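How many demonstrations before it stops fumbling the drive?

Posted by manole_bench

Hi all! I'm collecting teleoperated runs for a policy that handles hard drives and a grey fixture plate. I have 43 so far, all begun from the same arm pose. Should I vary the start, or get more of the same first?

tondari
More data. Always more data.

Chun-yin Chung
Vary it now – you'll be so glad you did! Move the plate a little every 9 runs and start the arm from at least 4 different poses. Keep your slow, clumsy recoveries too, they're gold. Our set at Onargate has 2,283 runs and the messy ones are my favourites. Do check your wrist view before each batch, as the gripper can hide a lot of the part. A few of mine:

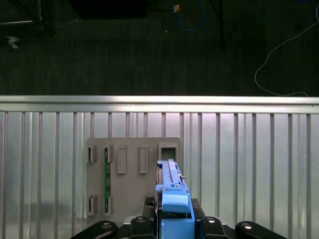
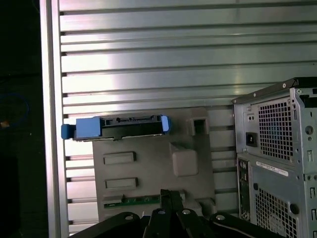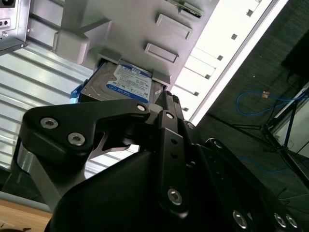 Chun-yin Chung
Data collection lead, Onargate

Look how much the angle on the grey plate changes between them. I'd also note the start pose in each file name – sorting it out later is miserable.

watia_fan
Seconding the file names.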